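I've been using Clutadel for four months now and a few people asked what I think of it. Short thread, then I'll take questions.

Clutadel is a subscription service for practicing robot arm work in simulation. You pick an arm, pick a room, pick a task, and write or train whatever is going to do the moving. It runs the task over and over and gives you a report. Grelico makes it. I pay for my own seat.

My background, so you know where this comes from: I do integration work for small shops. Mostly pick and place, some machine tending. I'm not a researcher and I don't train big models. I want to know if a motion plan is dumb before I drive two hours to a customer.

The plan I'm on is the small one. It gives you 23 rooms and 114 household and light industrial objects. The next plan up adds importing your own meshes. I skipped it at first and regretted that by October.

Setup is easy. Desktop install, log in, it pulls the room files the first time you open each one. The first load of a big room is slow. After that it's fine.

You can drive the arm by hand with a gamepad or keyboard, or run it from a Python script. The Python side is clean. Function names say what they do. The docs are decent for the arm and thin for the gripper.

Gripper docs are the first real complaint. There's a setting called hold margin and the manual gives it one line. Guadalupe Maldonado on the user forum worked out what it does by changing it a little at a time and posting her numbers. Her post is still the best documentation for it.

The dining room tasks are the ones I go back to most. They look too easy on paper. Thin-walled dishes, shiny table, furniture close by. If a plan has a bad habit it shows up there before it shows up in the warehouse rooms.

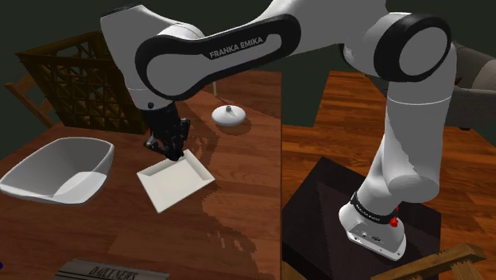 Does the small plan include the Franka arm, or is that extra?

The Franka arm with the two-finger gripper is in every plan at no added cost. Suction tools and the second arm for two-arm tasks are on the higher plan.

Back to the review. Grip on thin rims is the part I trust most. If you pinch a flat dish by one corner, the weight wants to turn it in the fingers and the sim treats that seriously. Lower it level or you get a marked-down placement.

Grip on soft things is the part I trust least. Cloth and paper behave like stiff sheets. Don't use it to decide anything about bagging or folding. Grelico says as much on their own plan page, so no hard feelings there.

Shadows look rough at the default setting, blocky around the edges. You can raise the quality, but runs take longer. I leave it low for motion work. If you're feeding the camera view to a vision model, raise it and plan on overnight runs.

The report after each batch is plain and good. Placement error, contact events, time per cycle, joint limits touched. You can export it as a CSV. No charts in the export, which is fine with me.

What the report doesn't do is tell you why a run failed. You get "contact, link 5" and a timestamp and then you go scrub the playback. Tiburcio Bermúdez wrote a small script that clips the few seconds before each contact into its own folder. He shares it on the forum. Get it on day one.

How it compares to doing the same with free tools: you can do all of this for free. I did for a long time. You'll spend your evenings on room models, friction values and import errors. I'm paying so I can skip that part.

How it compares to the real arm: I checked one job. A tray transfer for Villalobos, a catering supply company. I planned it in Clutadel and then ran it on their floor with Crisóforo Villalobos standing next to me. The path needed 4 edits. My last job of that size, planned the old way, needed 12.

One job isn't proof of anything. I'll post more when I have more. The edits were all at the release point, where their table sat lower than the drawing said. That's on the drawing.

Support: I've written in twice. Montserrat Hinojosa answered both times, same day. One was a licensing mixup after I changed laptops – fixed in an hour. The other was a gripper that stayed closed after a reset. She confirmed the bug and it was gone in the next update.

Things I'd like to see: a better gripper manual, an undo for moved furniture, and a way to lock the camera so a stray mouse drag doesn't lose the view I set up. The camera one has been on their request list since before I joined.

Things that got better since I started: loading times, gamepad mapping, and the collision sound can be turned off now. Thank you for that last one.

Jacinto Espinoza asked if it's any good for teaching. He runs an evening class for machinists moving into automation. My answer was yes for the gamepad half and wait on the scripting half until they've had some Python. Ask Grelico about classroom seats, because they aren't listed with the regular plans.

Someone also asked about Bamix. I tried the free trial. It's better for conveyors and whole-line timing and weaker for anything where the fingers matter. Different tool. If your question is "how many per hour," look there first.

I'm renewing, on the bigger plan this time for the mesh import. If you want my settings file for the dining room tasks, reply and I'll send it tonight after 8.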